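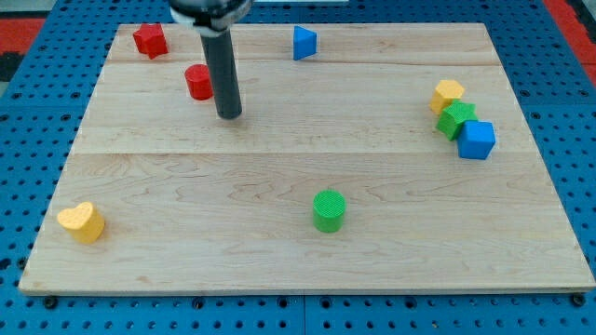

Ticket Kompaktlader Virgate, Anbaufräse verliert Drehzahl. Gerät steht bei Maksymiv im Hof, 300 Betriebsstunden. Fräse läuft im Leerlauf normal, unter Last bricht sie nach 10 Minuten ein. Für die Bodenplatte im Fahrerstand liegt als Muster ein helles Holzbrett mit feiner Maserung und zwei Quernähten bereit, das klären wir getrennt.

Schritt 1: Hydraulikkupplungen gereinigt, neu gesteckt. Keine Änderung.
Schritt 2: Rücklauffilter getauscht. Keine Änderung.
Schritt 3: Leckölleitung geprüft, Knick hinter dem Hubarm. Schlauch neu verlegt, Fräse 20 Minuten unter Last, Drehzahl stabil.

Status: gelöst. Schelle bei Wusis nachbestellt.

Kommentare
Flitby-Fahrer: Gleicher Fehler bei uns, auch der Schlauch.
Hofwerkstatt: Welche Schelle genau?

Zuletzt bearbeitet
Kettenspannung lässt nach
Joystick ohne Funktion

Kontakt | © Virgate Service | Nach oben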